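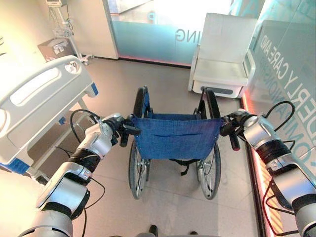
**Ticket 878 - New starters can't finish the graduate induction course**

**Raised by:** Naima Bouazza, early careers, Windbridge
**Picked up by:** Fouad Bensaid, Fivia support
**Priority:** 2
**Status:** Closed

**Naima, 09:10**
Morning! We've got 23 graduates starting on the sales programme in January and they're a brilliant bunch, really keen to get going. Four of them can't get past the "Meet your mentor" page. They choose a mentor, press Save, and land back on the same page with the box blank. Everyone else sailed through. I've tried it in two browsers with one of them sharing her screen and got the same result.

**Fouad, 09:42**
Hi Naima, thanks for such a clear report! Could you tell me which office the four are joined to, and which mentor each one picked?

**Naima, 09:55**
All four are in the Bramow office and all four picked Kubíček. (Great choice, he's the one who started the Friday-style open calls with clients and the grads love them.)

**Fouad, 10:31**
Lovely, that narrows it down a lot. I made a test starter in Bramow and got the same loop straight away. Things tried so far:

- Different mentor, same office: saves fine
- Kubíček, different office: loops
- Cleared the saved page data: no change
- Typed the name without the accents: saves, but links to no one

So it's the name. The mentor list was loaded from a spreadsheet and the accented letters were stored in a different form from the one the Save button checks against.

**Naima, 10:38**
Ooh, well spotted! Please don't just strip the accents out - I'd like his name spelt properly.

**Fouad, 11:20**
Completely agree, the accents are staying. I've re-entered his record by hand and my test starter now saves. Could your four have another go?

**Naima, 11:47**
All four are through and already booking their first mentor chats. So pleased! Can I load next year's mentors from the same spreadsheet?

**Fouad, 12:05**
Yes, but save it as UTF-8 first and check one accented name after loading. I've logged the import fault separately with our developers. Closing this one.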